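Netico hand gripper table: frequently asked questions

Setup, care and small repairs for the paired hand grippers at the Holance bench. Maintained by Tineke Hoekstra and Imtiaz Haque. Last revised December 2021.

Where do I start if the table has been used by another group?

Check the clamps on the side rails first, then the stands, then the cables. Lay the sheet flat and smooth it from the middle outward. If it has a fold that won't lie down, swap it for one from the drawer. A ridge under the tray makes it rock, and the spoon task gets much harder than it should be.

How should the tray and dishes be placed for the spoon task?

Put the green tray near the front edge of the sheet, long enough side toward you that both hands can work beside it comfortably. The bowl goes on its saucer at the far edge of the sheet, centered behind the tray. Start with the tray empty. Hold one gripper on each side at about the same height, with the spoon in the left jaws and its bowl end toward the tray.

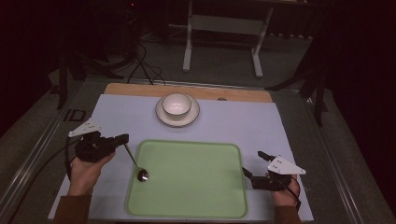
Which way should the cables run?

Down from the gripper and along the outside of the hand, never across the tray. Leave enough slack that you can reach the saucer without feeling a pull. If you feel a tug at full reach, stop and feed more cable through from the back of the table. Don't stretch the loop to make up the difference.

The spoon keeps turning in the jaws. What can I do?

Wipe the jaw pads with a damp cloth and let them dry. Most slipping comes from dish soap left on the handle or the pads. If it still turns, look at the pads under a lamp. A shiny strip down the middle means they are worn and need replacing. Spare pads are in the Marikar box, bag 208.

How do I replace a jaw pad?

Unplug the gripper. Open the jaws fully and peel the old pad from the tip end. Clean off the glue with alcohol, press the new pad on, and clamp it lightly for an hour. Change both pads of a pair together. Then run the zero check described below.

What is the zero check?

Close the jaws on nothing and read the opening value on the Palov screen. Open them fully and read it again. The full-open value should be 2,283. The closed value is usually around 143 after new pads go on and drifts down as they wear. If either reading jumps while you hold the jaws still, the cable connector is the first thing to look at.

Do the white plates ever need to come off?

Only for cleaning or if one is cracked. Mark which side it came from before you loosen anything, because the left and right plates are not swapped back easily once they are on the bench together. Tighten the screws a little at a time, going from one to the next — the plastic underneath strips if you drive one all the way in first.

One gripper feels stiffer than the other. Is that a fault?

Not always. Work the trigger ten times with the power off. If it loosens up, it was dust in the slide and a dry brush will take care of it. If it stays stiff, tag it and give it to Anjana Sivakumar. Please don't oil it. Oil gets to the pads.

Can I use other dishes?

Yes, as long as you write the change in the log. Avoid anything chipped. Put the regular set back when you finish.

Who do I call?

Extension 778 for parts and repairs. Karthik Miah handles bookings.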